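Plokmont hand-held gripper service – evaluation comments
Posted 4/1/22

BFerreira_Procurement
Our department has completed its review of the Plokmont hand-held gripper service, which supplies paired units and operator instruction for collecting manipulation data. Produce was selected as the test category. Jointed fingers with padded inner faces are suited to large, smooth items such as pears.
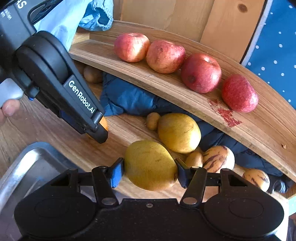 Smaller items, kiwis in particular, call for more operator practice. The contract provides 7 sessions and 215 recorded picks. I recommend renewal – subject to clearer terms on replacement pads.
Birdie Ferreira

rurnbridge_ops
We must respectfully disagree. The Rurnbridge site exhausted its allotment before training was complete. An allotment of 215 is insufficient for two operators.

Triltivport Lab
Our agreement specifies 222. Has the supplier issued a revised schedule?

BFerreira_Procurement
The schedule was revised in July. Existing agreements were not altered.

rurnbridge_ops
Noted. Our objection stands. We will request a further 100 before signing.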